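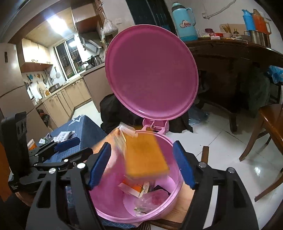
Arnar Mogensen me preguntó el otro día cómo demonios se rellena la ficha de un personaje de combate para que no te la devuelvan a borradores, que él llevaba ya tres intentos con la de Nostero y en los tres le habían puesto el cartelito rojo de "faltan pruebas". Le contesté con un mensaje larguísimo en la página de discusión, y como luego me lo han pedido dos personas más, lo paso a limpio y así lo tengo en un sitio al que enlazar.

Aviso de que hablo de nuestra wiki, la de Rudasico, que es donde edito yo. Otras wikis de enfrentamientos tienen otras escalas y otras manías, pero el método para sacar la información te vale igual. Voy a usar como ejemplo a Nostero, el antagonista de Letholm, porque tiene de todo: dos formas, un poder que no explican hasta tarde y una pelea (la del faro) con la que el fandom lleva discutiendo desde siempre.

Antes de abrir el editor

Vuelve a leer. Ya sé que te acuerdas perfectamente de la escena en la que parte el acantilado, yo también me acordaba, y resulta que el acantilado lo parte Furtado y Nostero está mirando. La memoria mezcla el manga con el anime, con los videojuegos y con ese fanart buenísimo que viste una vez. Letholm tiene 85 capítulos y Nostero sale en menos de la mitad, o sea que en dos tardes lo tienes repasado.

Yo leo con un archivo de texto abierto al lado y voy apuntando capítulo, página y qué pasa, en ese orden. Nada de frases bonitas todavía. Una línea mía de verdad:

cap. 17, pág. 9 - N. para el martillo con la mano abierta, suelo se agrieta detrás, ni pestañea

Con eso basta. Si además hay un diálogo que dice algo sobre su fuerza, lo copio literal y pongo quién lo dice. Esto del "quién" es importantísimo y es donde más patina la gente, luego vuelvo a ello.

Qué cuenta como prueba y qué no

En Rudasico distinguimos entre proezas, declaraciones y escalado. Te lo explico como se lo expliqué a Arnar.

Una proeza es algo que el personaje hace en la página y se ve. Nostero levanta el puente de Letholm con la gente encima: proeza. Vale muchísimo y casi nadie te la va a discutir, como mucho discutirán el tamaño del puente.

Una declaración es algo que alguien dice. "Nostero podría hundir la isla entera." Vale, ¿y quién lo dice? Si lo dice el narrador o el viejo cronista, que en toda la serie no se equivoca ni una vez, lo puedes usar con cierta tranquilidad. Si lo dice un guardia muerto de miedo que lleva tres viñetas en la historia, pues apúntalo en notas y no montes la ficha sobre eso. Y si lo dice el propio Nostero, que es un fanfarrón de campeonato... pues eso.

El escalado es cuando deduces la fuerza de uno a partir de la de otro. Furtado parte el acantilado, Nostero gana a Furtado, luego Nostero está por lo menos al nivel del acantilado. Suena estupendo y a veces lo es, pero mira siempre en qué estado llega cada uno a la pelea. Cuando Nostero gana a Furtado por primera vez, Furtado viene de tres días sin dormir y con un brazo vendado. En la revancha, con los dos enteros, empatan. Yo escalo desde la revancha y en la ficha pongo una nota que lo dice.

Rellenar la ficha, campo por campo

Abre la plantilla de personaje desde el menú de crear página (si copias y pegas la de otra ficha te vas a traer sus categorías y luego sale Nostero en "Espadachinas", me ha pasado).

Nombre y alias. El nombre como sale en la edición original y los alias detrás, sólo los que se usan dentro de la historia. Los apodos del foro no van. Sé que duele.

Origen. La obra, sin más. Si el personaje sólo existe en la película o en el juego, lo pones entre paréntesis.

Claves. Esta es la parte que tumbó los borradores de Arnar. Una clave es una versión del personaje con fuerza distinta, y cada clave tiene que llevar sus propias estadísticas. Para Nostero hay 4: principio de la serie, con la máscara, sin la máscara y la del epílogo. Arnar había puesto dos y había metido las proezas de la máscara en la base, con lo que el Nostero del principio salía capaz de destruir una ciudad y la historia dejaba de tener sentido (si podía hacer eso, ¿por qué huye de los cazadores?). Cuando dudes de si algo merece clave aparte, pregúntate si el personaje podría ganar ahora una pelea que antes perdió. Si sí, clave.

Potencia de ataque. El nivel primero, la justificación entre paréntesis detrás y la referencia al final. Por este orden, que los revisores leen en diagonal. Algo así:

Nivel edificio (paró el martillo de Furtado sin daños visibles, cap. 17)

Nada de "fácilmente" ni de "muy por encima". Si está muy por encima de algo, demuéstralo con otra proeza. El "como mínimo" sí se admite, y el "posiblemente" también, siempre que detrás venga el motivo.

Velocidad. Ay. Aquí han muerto amistades. La norma de la casa es que esquivar un rayo cuenta sólo si el rayo ya ha salido cuando el personaje empieza a moverse. Si se aparta cuando ve al otro levantar el brazo, está esquivando un brazo. Repasa las viñetas una por una. En la pelea del faro hay una en la que el rayo ya está en el aire y Nostero sigue con los pies en el suelo, y en la siguiente está en la barandilla. Esa vale. Las otras tres que enlaza todo el mundo, para mí no, y lo he dejado escrito en la discusión por si alguien quiere pelear.

Resistencia y aguante. Son campos distintos y se confunden un montón. Resistencia es cuánto golpe soporta. Aguante es cuánto tiempo sigue peleando. Un personaje puede tener una piel durísima y quedarse sin aire a los dos minutos, que es justo lo que le pasa a nuestro hombre con la máscara puesta.

Habilidades. Lista con el nombre de la habilidad y, entre paréntesis, la escena. No pongas "manipulación de la realidad" porque una vez cambió el color del cielo. Busca en el índice de poderes de la wiki la definición más modesta que encaje y usa esa. Nostero tiene control del agua, control de la niebla (que al final es agua, pero la serie lo trata por separado y nosotros también) y una resistencia al control mental que se ve una sola vez.

Debilidades. No lo dejes vacío, por favor. "Ninguna destacable" es casi siempre pereza. Orgulloso, lento de reflejos con el lado izquierdo, incapaz de usar la niebla en interiores: todo eso está en el manga y sale sin buscar mucho.

Los cálculos

Si tu nivel depende de una cuenta (cuánto pesa el puente, cuánta energía hace falta para evaporar la bahía), la cuenta va en un blog tuyo, aparte, y en la ficha sólo enlazas el resultado. Y tiene que estar aprobada antes. No después, antes. La cola de revisión es lenta y en August no contesta casi nadie - perdón, en agosto, tengo el calendario de la wiki en inglés y se me pega todo.

Para medir en una viñeta, busca algo de tamaño conocido. Una puerta me parece lo mejor, o una persona de pie si no hay puerta. Mide en píxeles la puerta, mide en píxeles lo que te interesa, regla de tres y listo. Haz la medida en la viñeta donde estén las dos cosas juntas. Encadenar viñetas (puerta con torre, torre con montaña, montaña con luna) hace que un error chiquitito del principio te convierta al personaje en un dios. Yo no paso de dos saltos. Y si el dibujante cambia el tamaño del faro entre un capítulo y otro, que lo hace, coge la versión pequeña y menciona la grande en el texto.

Enviarla a revisión

Guarda como borrador, nunca directamente como página. Luego abres un hilo en el apartado de fichas nuevas, con el nombre del personaje y la obra en el título, y pegas el enlace. Hacen falta 4 votos a favor para que pase, y al menos uno tiene que ser de alguien que conozca la obra. Con Letholm eso cuesta un poco porque somos cuatro gatos, así que avísame en mi muro y me paso.

Cuando te pongan pegas, contesta con capítulo y página. Es lo único que funciona. He visto hilos kilométricos de gente gritándose "¡pero si está clarísimo!" que se habrían acabado con una sola viñeta. Y si la pega es buena, cambia la ficha y di que la has cambiado, que no pasa absolutamente nada. A mí me bajaron un nivel entero a Furtado el año pasado y tenían razón (bueno, medio nivel tenían razón).

Cosas sueltas que se me olvidaban

La imagen de la ficha tiene que ser oficial y con el personaje solo. Las de dos personajes las rechazan aunque el otro salga de espaldas.

No cites el anime si la clave es del manga. En el anime la pelea del faro dura tres episodios y hay proezas que en papel no existen. Si te interesan mucho, haz una ficha aparte con "(Anime)" en el título.

El campo de inteligencia se llena con hechos también. "Genio" no dice nada; "organizó el asedio y previó la ruta de huida, cap. 52" dice bastante más.

Los combates ganados y perdidos del final de la página no los añadas tú. Se añaden solos cuando se cierra un hilo de enfrentamiento, y si los metes a mano luego salen duplicados y hay que andar borrando.

Arnar volvió a mandar la suya el viernes con las claves separadas y lleva ya tres votos. Le falta arreglar la velocidad de la forma sin máscara, que sigue apoyada en una de las viñetas que yo no doy por buenas, pero eso lo estamos discutiendo en su hilo y si alguien tiene el tomo a mano y quiere opinar, está abierto.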